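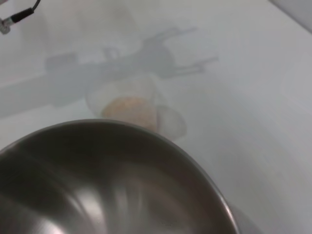
Can a machine cook my rice yet?

My sister-in-law asked me this question in August, while I was scrubbing a burnt pot at her sink. I work two days a week with Ebuka Jibrin at Garba, where we try to teach kitchen work to a pair of arms, so in the family I am the person who must answer. I said "not yet" and she laughed at me. Now I want to answer her better.

The job we chose sounds like nothing. Take a small measuring cup, bring it to a steel bowl, tip it, put it back. My son could do it when he was two, with some mess. For the arms it is a long list of small troubles. The cup is see-through and the table is white, so the edge of the one melts into the other. The bowl is shiny and gives back every lamp. Even the shadow of the gripper falls on the place where you want to look.
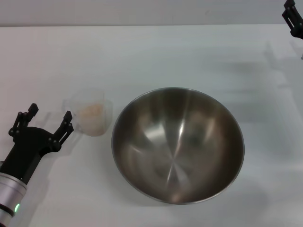 And then there is the handle. I pick up a cup without looking at the handle at all, and I never knew this about myself before I began this work. Two fingers made of black links must arrive at the right height and the right angle, and close with enough force but no more. Ebuka has 3,268 recorded tries on his disk and he still holds his breath when the fingers close.

On the shop floor the story is different. Tamunoemi Omoregie, who was my classmate, runs the packing line at Ostalex, and her machines close 600 cartons before lunch. But each carton is the same as the last one, and it always comes from the same side. In my kitchen the cup is behind the kettle, or my husband has put it in the wrong drawer.

So my answer is this. If you fix the table, the cup and the bowl, a machine can begin to help you. If you want it to walk into your kitchen on a Saturday and make rice for eight people — no, and I would not pay for one that promises it. I will write again when we have tried it with a coloured cup, which Ebuka considers cheating.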